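Plamance – Espacio compartido de trabajo
Acta de la reunión ordinaria de usuarios
Fecha: 2024-01-19
Lugar: sala pequeña de la planta baja
Estado: aprobada con dos correcciones, incorporadas al texto

Asistencia: diez personas con derecho a voto, más la secretaría. Excusan su ausencia los representantes de Norkum, que remiten sus observaciones por escrito.

Orden del día
1. Lectura y aprobación del acta anterior
2. Perchero y pared de ladrillo de la entrada
3. Oferta de Domilix para el mobiliario de recepción
4. Placas de pared
5. Fondo de mantenimiento
6. Ruegos y preguntas

1. Lectura y aprobación del acta anterior

Se da por leída. La mesa de Aryee pide que conste que el acta de septiembre recogía como «acuerdo» lo que fue, a su entender, un comentario de pasillo sobre cambiar el perchero. Revisadas las notas de la secretaría, no aparece votación alguna. Se corrige la palabra «acuerdo» por «propuesta» y se aprueba el acta sin más cambios.

La segunda corrección afecta a la hora de cierre del sábado, que figuraba mal copiada.

2. Perchero y pared de ladrillo de la entrada

La coordinación presenta el punto. Explica que ha recibido varias quejas por el estado de la entrada en los meses fríos y que, a su juicio, el perchero metálico negro se ha quedado pequeño para el número de usuarios. Propone retirarlo y colocar en su lugar un mueble cerrado con puertas.

Preguntada por el número de quejas, la coordinación indica que no las ha contado y que la mayoría se hicieron de palabra. Varios asistentes señalan que con ese dato es difícil saber si el problema es del perchero o de las prendas que se quedan en él de una semana para otra. Se pide que en adelante las quejas se anoten en el cuaderno de recepción, que para eso se compró.

Se abre un turno de intervenciones, del que se recoge lo siguiente:

Una usuaria de la planta alta considera que el perchero cumple. Los ganchos curvos aguantan bien un abrigo pesado si se reparte la carga, y lo que falla es que todo el mundo cuelga del mismo lado, el que queda más cerca de la puerta. No ve razón para gastar dinero en corregir una costumbre.

La mesa de Aryee opina lo contrario. Sostiene que un perchero de pie siempre acabará cediendo y que el mueble cerrado daría mejor imagen a las visitas. A la pregunta de cuántas visitas se reciben al mes responde que no dispone de la cifra.

Norkum, en su escrito, se muestra en contra de tapar el ladrillo con cualquier mueble. Recuerda que la pared vista fue uno de los motivos por los que eligieron el local y que ya se perdió a la vista una parte al instalar las estanterías del pasillo. Añade que el mueble con puertas, cerrado y con ropa húmeda dentro, olerá. Este último argumento es el que más apoyos recibe en la sala.
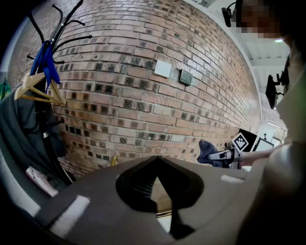

Perchero de la entrada y pared de ladrillo, con las dos placas.

Se comenta el estado del rincón. Respecto a las perchas de madera de color crema, la coordinación dice que se compraron para que los abrigos no se deformaran. Se le hace notar que una percha de armario no se lleva bien con un perchero de ganchos y que lo normal es que acaben todas juntas. La coordinación responde que se pusieron con buena intención. Consta.

Sobre la prenda azul y el abrigo gris oscuro, ninguno de los presentes los reconoce como propios. Se debate si procede aplicar la norma de objetos olvidados, que da un plazo de cinco días antes de guardarlos en el armario de la limpieza. Un asistente duda de que pueda contarse el plazo cuando no se sabe desde qué día están ahí. Otro recuerda que la norma no se ha aplicado nunca y pregunta si sigue en vigor. La secretaría confirma que sigue en vigor. Se decide poner un aviso y empezar a contar desde su colocación.

En cuanto a la tarjeta o papel blanco que se ve junto a la parte baja del abrigo, en la fotografía no se alcanza a leer lo que lleva impreso. La coordinación lo mirará por si sirve para localizar a alguien. Se le pide que no vacíe los bolsillos.

Pasando a la pared, se discute la propuesta, incluida en el mismo punto, de limpiar y barnizar el ladrillo. El texto repartido habla de «eliminar las manchas negras». Varios usuarios objetan que los ladrillos oscuros y grisáceos están mezclados con los rojizos y los de tono más claro por toda la pared, y que antes de llamarlos manchas convendría saber si son suciedad o el color de la pieza. No se ha consultado con ningún profesional. La coordinación reconoce que la redacción del texto es suya y que se basa en su propia impresión.

Una asistente pregunta qué ocurriría con el tramo en que los ladrillos van en diagonal, a modo de espiga. Teme que un barniz mal dado lo estropee, y considera que es lo único de la entrada que merece una segunda mirada. La coordinación asegura que se respetaría. No precisa cómo.

Votación sobre la retirada del perchero: rechazada por mayoría.
Votación sobre la limpieza y barnizado de la pared: se aplaza hasta contar con una opinión técnica por escrito. La mesa de Aryee se abstiene en ambas.

Acuerdos:
– Mantener el perchero donde está.
– Poner el aviso de objetos olvidados y respetar el plazo de la norma.
– Retirar las perchas de madera y ofrecerlas a quien tenga armario en su despacho.
– Pedir opinión técnica sobre el ladrillo antes de volver a traer el asunto.

3. Oferta de Domilix para el mobiliario de recepción

Se presenta la oferta de Domilix, por un total de 2000 euros, que comprende el mueble cerrado con puertas, un banco corrido y el montaje. Votado ya el punto anterior, se plantea si tiene sentido examinarla. La coordinación insiste en que el precio se mantiene solo hasta fin de mes.

Se le responde que eso mismo se dijo con las sillas. La oferta de las sillas se repitió después sin variación.

Se observan además varias carencias en el documento: no figuran las medidas del mueble, no se indica el material de las puertas y el plazo de entrega aparece como «a convenir». Tampoco se aclara si el banco puede comprarse por separado, que es lo único que despierta algún interés, sobre todo para quien necesita sentarse a cambiarse el calzado.

Se pregunta cuántas ofertas se han pedido. Una. El reglamento no obliga a pedir más por debajo de cierto importe, pero varios asistentes consideran que comparar con otra no habría costado mucho.

Acuerdo: no aceptar la oferta en sus términos actuales. La coordinación pedirá a Domilix precio del banco suelto, con medidas, y buscará al menos otra empresa con la que comparar.

4. Placas de pared

Punto breve en el orden del día y largo en la sala. Se plantea que las dos placas de la pared de ladrillo, la blanca cuadrada y la más pequeña, gris oscura, no hacen juego ni están a la misma altura. La coordinación propone igualarlas.

Un usuario dice que lleva años entrando por esa puerta y que no se había fijado hasta que se lo han puesto por escrito. Otro advierte de que bajar o subir una de ellas supone picar ladrillo, y que el hueco que quede habrá que taparlo con algo. Se hace ver la contradicción de querer embellecer una pared a base de abrirle agujeros.

Queda por saber qué hay detrás de la placa gris. Unos creen que es una toma antigua y otros que es una tapa ciega. Se consultará el plano de la instalación, si aparece.

Acuerdo: no mover nada. Se estudiará cambiar la placa gris por una blanca cuando haya que llamar al electricista por otro motivo.

5. Fondo de mantenimiento

La secretaría informa de que la última partida de gasto menor asciende a 89 euros y corresponde a bombillas, un felpudo y cinta. Se pide el desglose, que se entrega en la propia reunión. Una asistente encuentra caro el felpudo. Se revisa el recibo y el importe es correcto, aunque mantiene su opinión.

Se aprueba el gasto.

6. Ruegos y preguntas

Se ruega que los paraguas no se cuelguen del perchero, porque gotean sobre los abrigos ajenos. La coordinación propone comprar un paragüero. Se le pide que antes mire en el trastero.

Se pregunta por la llave del trastero. Sigue sin aparecer la segunda copia.

Norkum solicita en su escrito que la documentación de cada punto se reparta con antelación suficiente y no la misma mañana. Se toma nota, como en la reunión anterior.

La coordinación pregunta si el aviso de objetos olvidados puede ir pegado al ladrillo. Se le indica que no, que vaya en la puerta.

Sin más asuntos que tratar, se levanta la sesión. La fecha de la próxima reunión se comunicará por correo.

La secretaría de Plamance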